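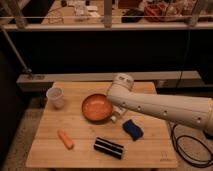 Spend it all on the arm, a reader from Denine wrote to me in May, and let the rest look after itself. I have had that letter on my desk for weeks, and I like it very much – it is cheerful, and it is short, and I was once every bit as sure of the same thing.

Still, I can't go along with it. When we drew up our first plan at Drillmont, the arm took 91 percent of the money, and we felt rather proud of ourselves. Then came the cables, the mounts, the spare fingers for the gripper, and the long quiet weeks when someone had to set things out, start a run, and set them out again. We had put down 13 hours for all of that. We used 54 before the first month was over. 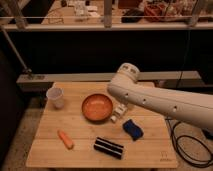

A budget should start with the task, and with the hours a person will spend beside it. The things being handled are often the cheapest part of the whole business. A bowl, a plastic cup, a toy carrot and a blue sponge will hardly trouble anybody's purse, and yet they can keep a costly arm busy for a good long while. So my advice to the folks at Karnitz, who are putting their own plan together now, is to hold back 4,000 dollars before they even open a catalog, and to write next to it, in plain words, that it is for people's time and for parts they haven't thought of yet.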